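November, late, kettle on

Home from the parish study evening and far too awake for bed, so I'm writing this down while I can still hear everyone's voices in my head. We finally got on to hymns! I have been pestering Marlies Trummer about this since the spring, and tonight she let me have the whole second half.

The question was whether a congregation should learn new hymns at all during Advent, when people come wanting the old ones. I went in thinking I knew my answer (yes, of course, at least one) and I've come home much less sure and very happy about it. Marlies read us Psalm 96, "sing to the Lord a new song", and then asked who the song is new to. A visitor who walks in off the street has never heard any of them. For that person number 404 in our book, which I could sing in my sleep, is as fresh as paint. I had never once thought of it that way round. 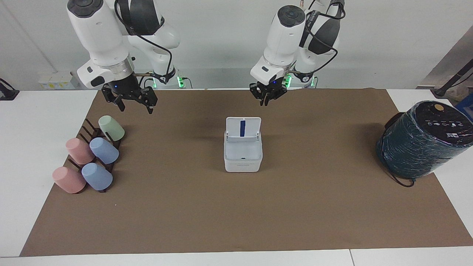
Martti Leinonen took the other side, as I hoped he would. He grew up Lutheran and says that in his childhood church they sang the same 12 hymns from the end of November to Epiphany, and that he learned more doctrine from those than from any sermon. He can still do all the verses. He sang us one in Finnish, standing up, with his coat already on, and the room went completely quiet. I didn't follow a word of it and I had a lump in my throat the size of an egg.

Then we argued, properly and cheerfully, about whether words should be altered. Our book has cut verses out of nearly everything. I looked up one of my favourites when I got in and there are 7 verses in Gran's old copy and three in ours! Three! And the ones that went are the gloomy ones, the ones about death and waiting in the dark, which seem to me exactly what Advent is for. I said so at some length. I may have gone a bit pink. 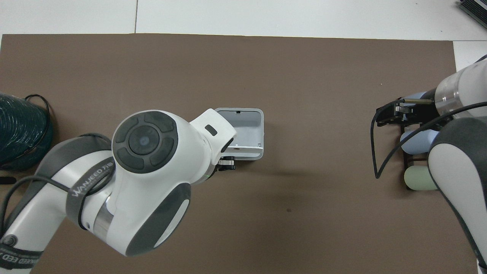
Written by Uzma Rizvi
Filed under: Diary, Advent, Singing

I ought to say how glad I am to be in that group. My first year I hardly opened my mouth. I came to church by marriage and by a long way round, and I was sure that everyone else had been issued with the answers at birth. Iqra Bukhari told me over the biscuits tonight that she had felt just the same, and that she used to mime the hymns from behind a pillar until she had the tunes. I never noticed, and I was usually two seats along, doing my best with the alto line.

Things to hold on to before I forget them:

Marlies on the Magnificat: Mary's song is full of borrowed lines, most of them from Hannah, and it's still the newest thing anyone in the story has said. I want to read the two side by side tomorrow, slowly, with a pencil.

Iqra wondering aloud if silence counts as a hymn. We ran out of time for this and I think it deserves an evening to itself.

Martti has promised to write out his verses with a rough translation underneath. I've asked if we might sing one on the second Sunday, first verse in Finnish and the rest in English. He said he'd think about it, but he was smiling.

We did agree on one thing in the end: one new hymn, taught well, and sung every week until Christmas so that it has a chance to get into people. I'd love it to be a minor key one. Marlies wants something the children can manage. Those could be the same hymn, surely? I've been humming candidates all the way home and I've got the big green book open next to me now.

It's gone half past eleven and the tea is cold. Must ring Martti about the translation and give Iqra her umbrella back.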